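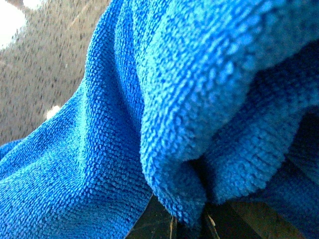

**備品・清掃班 作業ノート(共用) / 4月 記入:Gilang Pattinasarany**

午後2時すぎ開始。青いマイクロファイバークロスの件、続き。

前回のノートに「クロスはどれも同じ」と書いたのは私だが、撤回する。毎日手にしておいて、ループの向きを気にしたことが一度もなかった。今日あらためて見ると、粒が列になって並んでいて、布が曲がると列も一緒に曲がる。山になったところは水色、谷はほとんど紺。在庫表の色欄には「青」としか書いていない。直すつもりはない。

本題は洗い方。Dewanti Sinagaさんから「柔軟剤を入れた犯人を探している」と連絡があった。先月の洗濯分で、拭いても水がのびるだけの布が出たとのこと。犯人は洗濯機の横に置いてあったNedusのボトルを洗剤だと信じていた人物で、つまり私である。ラベルの字は十分に大きかった。

以後の手順(壁の紙も貼り替え済み):

- タオル類と一緒に洗わない。綿ぼこりを全部連れて帰ってくる
- ぬるま湯、中性洗剤は少なめ。柔軟剤と漂白剤は入れない
- 乾燥機は使わず、洗濯室のラックに掛ける
- アイロンは不要。過去にかけた人がいるので書いておく
- ガラス用と作業台用は棚を分ける

柔軟剤にやられた分は、洗剤だけで2回洗い直すことにした。1回目のあと、作業台に水を垂らして試す。筋が残る。前よりは吸うが、Dewantiさんの基準では「拭いたことにならない」。2回目は明日まわし。

たたみ方について。四つ折りにしてそろえる派(Dewantiさん)と、くしゃっと棚に入れる派(私)の対立は今月も解決していない。私の主張は、丸めたところで性能は落ちないし、手に取れば結局くしゃくしゃになる、というもの。先方の主張は、棚の扉が閉まらない、というもの。扉は確かに閉まらない。

発注メモ。SelexとOstrowskiの見積もりが来た。Selexは1枚101円、Ostrowskiは1枚343円。値段の差の理由を両社に聞いたところ、どちらからも「品質です」という返事だった。Ostrowskiのほうは毛足が長く、縁の始末もきれいだと思う。ただ、洗濯のたびに何枚か行方不明になる部署で343円の布を買う勇気はない。Ostrowskiはガラス用に少しだけ、残りはSelexで58枚、という案をDewantiさんに回した。返事待ち。

あと、Wivilora(新しい備品管理ソフト)にクロスを登録しようとしたら、「シリアル番号」が必須項目だった。布にシリアル番号はない。とりあえず「nuno」と入れたら通った。2枚目も「nuno」で通った。管理とは。

残り:

- [ ] 2回目の洗い直し、吸水の再確認
- [ ] Nedusのボトルを別の棚へ移す(私の手の届かないところ、とのご指定)
- [ ] ガラス用の棚にラベルを貼る
- [x] 壁の手順書の貼り替え

追記、16時40分。Dewantiさんより返信。発注案は了承。ただし「届いたら四つ折りで」とのこと。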